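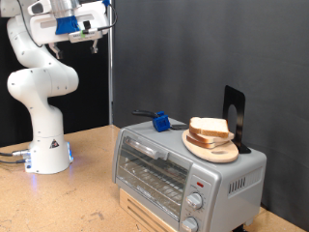 White arm over a light tan tabletop, blue light at the base.

Search the archive Go Advanced

Press-and-Outreach list
Re: Embargo times and the short pitch
March, 9:42 am — posted by the list member at Marora

> We are getting ready to announce the Jarinach opening and have
> a disagreement in the office. One half wants to send the full
> release to all 2,701 addresses under embargo. The other half wants
> to send a short note first to the reporters we know and hold the
> release until the morning. Our last embargo was broken by a trade
> newsletter and the client (Vasell) has not forgotten it. What do
> other people do? Also, does anyone still attach the release as a
> PDF?

I'd go with the short note.

An embargo is an agreement, and you can't have an agreement with 2,701 people who never answered you. If the release goes out with "EMBARGOED UNTIL" on top and the reporter hasn't said yes to anything, a lot of them will treat it as free to use. We had the same thing happen with the Buckley announcement. The newsletter that ran it early told us, fairly politely, that they had not agreed to any terms. We went back through the email and they were right.

What we do now is send a note of four or five lines. It says what kind of news it is, who it concerns, when it can be published and whether we can offer an interview. It does not give the news itself. If they write back and accept the time, they get the release and the pictures. For Buckley's second announcement we sent 109 of these notes by hand over 2 days. It was slow, but there were no early stories, and we ended up with a much better idea of who covers what.

Put the time zone in the note. "6 am" is no good to someone three hours away. We write it out as "6 am Eastern" and repeat it at the top of the release and in the subject line.

On the size of your list: I would look at it before you send anything. Ours had 2,000 names when I started and a good part of them had changed jobs or never opened a message. We cut it hard and the reply count stayed where it was. Some clients don't like seeing the number go down, so you may want to talk to Vasell about that before the report goes over.

PDF — no, not as the only copy. Reporters want to copy a quote without the line breaks going strange. Paste the text in the body of the email and link to a page with the pictures in full size. If the client insists on a PDF with the logo, put it on that page too.

One more thing, about the quote in the release. If it says the company is thrilled or delighted, ask for another one. The Jarinach opening must have some plain fact behind it, such as what will be done there or why that site was picked, and a quote about that has some chance of being used.

I can send our note template off list if you want it. It's written for product news, so the second line will need changing for an opening.

Marora press desk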